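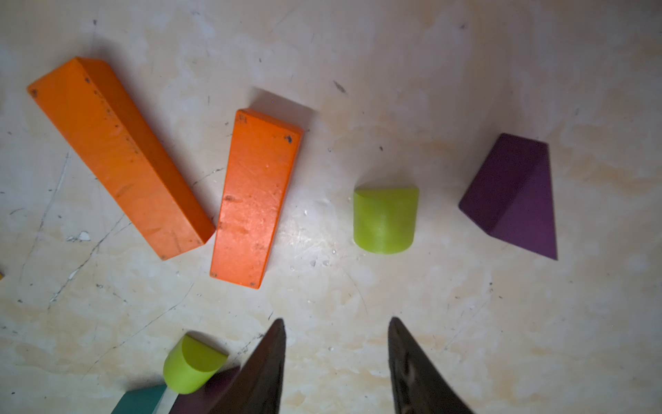
COMUNICADO DE IMPRENSA

Orneseo põe dois braços robóticos a separar brinquedos devolvidos, e a equipa da triagem muda de rotina

Escrevo este comunicado na primeira pessoa porque a sala de que vou falar é a minha. Chamo-me Aranka Csonka, sou responsável pelas devoluções na Orneseo e passei muitos anos com as mãos metidas em caixas de blocos. Quando a direcção me perguntou quem devia apresentar o projecto à imprensa, respondi que podia ser eu, desde que me deixassem falar como falo no armazém. Deixaram (depois não se queixem!).

Para quem não nos conhece: a Orneseo aluga brinquedos a creches, jardins de infância e salas de espera. Temos 992 conjuntos em circulação. Vão numa caixa, ficam lá uma temporada, voltam, e é preciso abrir, separar, limpar, ver o que falta, completar e mandar outra vez. No papel parece coisa pouca. Só que as caixas nunca voltam como foram. Voltam com blocos de três conjuntos misturados, com peluches de alguém, com um carregador que andava pela sala, com relógios de brincar e relógios a sério. Em Julho, quando as creches fecham o ano, chegaram-nos 400 caixas, e quem já passou um Julho na triagem sabe do que estou a falar.

O projecto chama-se Bramotent e arrancou em fase piloto na nossa sala de devoluções. Os braços e a célula foram montados pela Rissanen, e o programa que os comanda chama-se Huma. A ideia é simples de contar: as peças são espalhadas no fundo da célula, os braços pegam nelas uma a uma e separam-nas por forma e por cor. O resto do trabalho, e olhem que é muito, continua a ser nosso.

O que a máquina faz e o que fazemos nós

Há uma câmara pequena junto da pinça, que vê as peças de cima e bastante perto, e outra que apanha a célula inteira. Com a segunda, o Huma escolhe onde ir; com a primeira, acerta a aproximação. Eu achava que a dificuldade estaria nas cores. Nada disso! O que dá trabalho são as posições. Um bloco comprido deitado no meio do chão é uma alegria para todos. Um meio cilindro encostado a um prisma já é outra conversa, porque os dedos da pinça precisam de espaço dos dois lados para entrar.

E depois há o desgaste. Os nossos blocos são brinquedos usados, com riscos, pintas escuras, cantos lascados. Andaram pelo chão, pela boca e por sítios que prefiro não imaginar. A Rissanen propôs começar com peças novas, tudo muito bonito, e eu fui teimosa: se a máquina vai trabalhar com os nossos blocos, então que aprenda com os nossos blocos. Quem me deu razão foi o Ottó Deák, o técnico da Rissanen que tem estado connosco, embora me tenha pedido em troca que eu deixasse de chamar "garras de caranguejo" às pinças. Estou a fazer um esforço.

O mesmo se passou com a superfície de trabalho. O fundo claro da célula já tem manchas e arranhões, e na Rissanen havia quem quisesse trocá-lo antes de cada série de testes. Ficou. Numa sala de devoluções as superfícies mancham-se, e não vamos parar o serviço de cada vez que isso acontece.
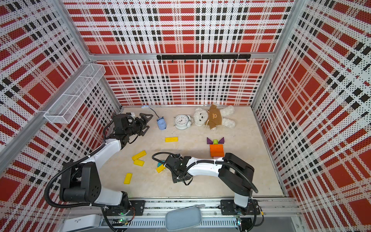
A célula do projecto Bramotent, com os dois braços instalados. No fundo da célula, blocos soltos, um despertador e um urso de peluche com t-shirt castanha.

Misturamos de propósito objectos que não são blocos. O Huma tem de perceber que um urso não se separa por forma e cor, e que um cabo não se puxa de qualquer maneira. Nesta fase, quando encontra uma coisa que não conhece, deixa-a onde está e avisa-nos no ecrã. Alguém da equipa vai lá, trata do assunto e regista o que era. Temos uma lista com tudo o que já apareceu e garanto que se lê muito bem à hora do café.

Também lhe deixamos construções montadas. As crianças empilham, as educadoras acham graça e mandam o castelo inteiro dentro da caixa, e depois alguém o desfaz do nosso lado. O braço tem de começar por cima, com calma, sem atirar o resto ao chão. É a parte de que gosto mais e também aquela em que ainda falhamos mais vezes. A Rissanen está a rever a força da pinça nas peças pequenas, e até isso estar afinado as construções complicadas passam directamente para a nossa bancada.

O que mudou para a equipa

Vamos ao que me perguntam sempre, e com toda a razão. Ninguém foi dispensado. Éramos três na triagem e continuamos três: eu, a Veronika Fülöp e o Vilmos Vass. Antes de o projecto começar pedimos isso por escrito à direcção, e foi-nos dado por escrito, com validade para toda a fase piloto e com o compromisso de nos sentarmos outra vez à mesa antes de qualquer passo seguinte. Digo-o com esta clareza porque já li comunicados em que se fala muito de "libertar recursos" e fica-se sem saber o que aconteceu às pessoas.

O que mudou foi o dia. Eu costumava passar a manhã inteira curvada sobre o tabuleiro, a separar, e à tarde fazia a verificação já com os olhos cansados. Agora a verificação faz-se de manhã. Parece um pormenor, mas a verificação é a parte séria do nosso trabalho: ver se há farpas, se a tinta está a saltar, se uma peça partiu e ficou com um bocado pequeno demais para uma criança de dois anos. Isso o Huma não faz, nem está previsto que faça. Cada peça que sai daqui passa pelas mãos de uma pessoa, e isso vem escrito no procedimento do projecto.

A Veronika passou a ser a responsável pela célula. Fez a formação com a Rissanen, sabe parar os braços, retomar, mudar o tipo de conjunto que está a ser separado e mostrar ao Huma uma peça nova. Teve actualização de categoria e de salário, que também pedimos. Nas palavras dela: "Eu vinha convencida de que ia ficar a olhar para uma máquina. Passo o dia a ensinar-lhe coisas e a corrigi-la, e às seis da tarde estou cansada de cabeça, o que para mim é uma novidade."

O Vilmos tem outra opinião, e combinámos que a opinião dele também entrava aqui. Ele gostava de separar. Punha o rádio, ia ao seu ritmo, conversava. "Aquilo era monótono, mas era uma monotonia minha", diz ele. "Agora tenho de andar atento aos avisos, levantar-me, sentar-me outra vez. Há dias em que prefiro como era dantes." Por isso mantivemos uma bancada de separação manual, que ele usa sobretudo para os conjuntos antigos, aqueles com peças que já não se fabricam. Aproveito para dizer que naquela bancada se trabalha depressa e bem, e que continuamos a contar com ela.

As costas agradecem, isso posso confirmar por mim. O barulho é que nos apanhou desprevenidos: os braços fazem pouco, mas as peças a cair nos recipientes faziam imenso. Forrámos os recipientes com feltro na segunda semana e a sala voltou a ser um sítio onde se consegue falar.

O que ainda não está resolvido

Não quero mandar um texto cor-de-rosa. A célula é mais lenta do que uma pessoa com prática. O que compensa é ela poder adiantar trabalho enquanto verificamos, lavamos e completamos os conjuntos. Peças sobrepostas continuam a dar problemas, sobretudo quando há uma meio escondida por baixo de outra. As peças escuras muito juntas também. E houve uma manhã perdida inteira por causa de um conector mal encaixado, que o Ottó Deák encontrou ao fim de muito procurar e de muitos cafés nossos.

Discutimos bastante a questão das imagens. As câmaras estão viradas para o interior da célula, e ficou acordado que as gravações servem para melhorar o Huma e para mais nada. Não servem para medir o ritmo de ninguém. A Veronika pode vê-las quando quiser e qualquer um de nós pode pedir que se apague um trecho em que apareçam as mãos ou a cara. Foi a conversa mais demorada de todo o projecto e ainda bem que a tivemos antes de ligar a máquina.

O Ottó Sipos, director-geral da Orneseo, resume a posição da casa assim: "O que vendemos às creches é confiança. Se a Aranka e a equipa me disserem que a verificação ficou melhor, seguimos em frente. Se me disserem o contrário, paramos e pensamos de novo." Tenho a frase guardada, Ottó, fica o aviso!

Próximos passos

A fase piloto continua com os conjuntos de blocos. A seguir queremos experimentar os encaixes e os puzzles de peças grandes, que têm formas mais ingratas para a pinça. Os peluches ficam de fora: vão para a lavagem e são vistos à mão, como sempre. Para os clientes não muda nada, nem no preço nem nos prazos, e podem continuar a mandar as caixas desarrumadas (embora, se tirarem os carregadores, a gente agradeça muito).

Estamos também a preparar uma nota sobre a formação da equipa, com as horas, os conteúdos e os erros que cometemos pelo caminho, para enviar a outras empresas de aluguer que nos têm escrito. Quem a quiser receber só tem de pedir.

Os jornalistas que queiram ver a célula a trabalhar são bem-vindos na sala de devoluções, de preferência de manhã, a partir das 10h, quando a primeira série já está a andar. Tragam calçado fechado. A Veronika mostra a célula, o Vilmos mostra a bancada manual e eu respondo às perguntas que ficarem.

Sobre a Orneseo

A Orneseo aluga, recolhe, verifica e recondiciona conjuntos de brinquedos para creches, jardins de infância e salas de espera.

Sobre a Rissanen

A Rissanen projecta e instala células robóticas para pequenas equipas e acompanha a formação de quem trabalha com elas.

Contacto para a imprensa

Aranka Csonka, responsável pelas devoluções, Orneseo. Pedidos de visita, entrevistas e fotografias através do formulário de imprensa na nossa página, com a indicação "Bramotent" no assunto.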